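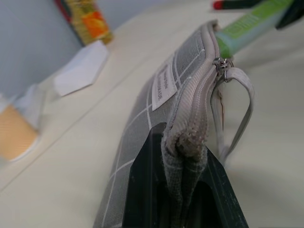 Reading time: 2 min

Wesano Grid Pencil Pouch, Gray

A pencil case has one job, and most of them spend it hiding the pen you need. The Wesano is a flat, rectangular fabric pouch, gray with thin white grid lines, for people who like graph paper but have run out of math to do on it.

The zipper is light gray and runs along the top edge. Its slider is silver metal with a long pale gray fabric loop attached, easy to find by feel at the bottom of a backpack. Hang it on a hook if you own a hook. A white label is sewn on just below the zipper.

We keep ours on the shared desk, where it gets treated the way shared things get treated. The fabric at one end has gone fuzzy and picked up a stain. It still counts as a pencil case. Spot clean with a damp cloth and lower your hopes a little.

What goes in it is your business. Markers, mostly, in our case, at least on days when they make it back.
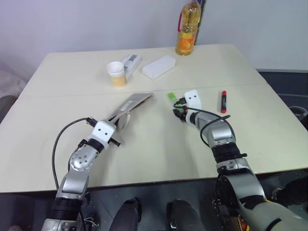
Desk stock: red and black marker, lidded paper cup, a box, a plain white block.

Item no. 1163
Color: gray with white grid
Closure: zipper with fabric loop
Ships from: Honditz, in 2 working days
Also from Wesano: the Protow desk tray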